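Flurka to Open Second Furnished Laundry Lounge in December

New location pairs self-service washers with sofas, screened corners and loaner baskets

28 Nov 2022

Flurka, the neighborhood laundry company, will open its second location in December on the ground floor of the Irimeo building. Like the first, it is set up as a place to sit as well as a place to wash clothes. Customers will find seating next to the folding areas, tall white panels that divide the floor into smaller corners, and baskets they can borrow at the door.

The company was started by Tamunoemi Etim, who ran a dry cleaning counter before opening the first Flurka. The first location had plastic chairs along one wall when it opened. They were replaced within the year.

"People were standing at the machines with their coats on, or going out to sit in their cars," said Etim. "We put in one sofa to see what would happen, and it was taken all day. Then people started folding their clothes on it, so we knew we had to think about the baskets and the floor space too."

Seating and layout

The new lounge is divided into 4 sitting corners. Each has a gray upholstered sofa, with white panels around it to separate it from the washers and the walkway. The panels stand on the floor and can be moved by staff when the room is cleaned or when a larger group needs space.

The floor is smooth and gray throughout. There are no rugs, and no low tables in front of the sofas. Interior planner Binta Anozie, who drew up the layout, said the tables were taken out of the plan early.

"A person sitting down with a basket puts it on the floor by their feet," said Anozie. "If there is a coffee table there, the basket ends up in the walkway and somebody trips on it. We left that part of the floor open. There is a shelf by the window for drinks."

The sitting corners have power outlets at seat height. Children are welcome in all parts of the lounge except behind the service counter.

Baskets on loan

Flurka will keep a stock of plastic laundry baskets at the entrance for anyone who arrives with clothes in a bag. Borrowing one is free and no deposit is needed. Customers take a basket, use it for as long as they are in the building, and leave it on the rack by the door on the way out.

The baskets were picked after staff at the first location tried several kinds over a number of months. Staff asked for handles on both sides, so that a full load can be carried level, and for small holes in the sides. Solid tubs were dropped from the trial. So were wire baskets, which snagged knitwear. The pale color was a customer request, as small dark items such as socks are easier to spot against it.

One basket holds what the company calls a sitting load, meaning the amount most people fold in one go. Larger items such as comforters should be carried in the wheeled carts kept next to the dryers. 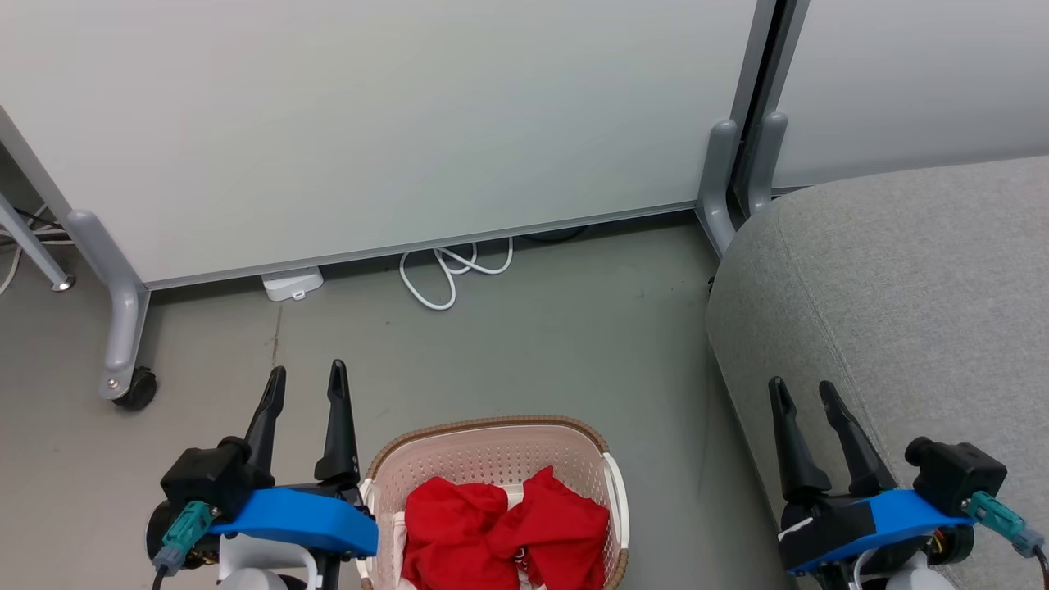
Sorting shelf and reminder cards

A sorting shelf will run along the wall opposite the service counter, with separate spaces for whites, darks and reds. Etim said reds were given a space of their own after customers at the first location asked for it more than once.

Cards on the shelf will give washing advice in large print. They cover checking pockets, turning printed shirts inside out, and washing new red towels on their own the first few times. The cards were written by counter staff and can be taken home.

Hours, prices and membership

The lounge will be open 7 days a week. Payment is by card or coin. Monthly membership will be sold at the counter and can be used at both Flurka locations. The company has room for 800 members across the 2 sites, and current members do not need to sign up again.

A wash-and-fold service will be offered at the counter. Orders are returned folded in paper wrap. Customers who would like their clothes returned in their own basket should label it with a name and phone number when they drop it off.

Lost items will be kept at the counter until the end of the following month. Unclaimed clothing in good condition will be washed and donated.

About Flurka

Flurka operates self-service laundry lounges with furnished seating areas. The company is privately owned and employs counter and cleaning staff at each location.

Press contact

Binta Anozie, for questions about the layout and furnishings
Tamunoemi Etim, for all other questions
Both can be reached through the service counter at the first Flurka location during opening hours. Visits to the new lounge before opening can be arranged on request.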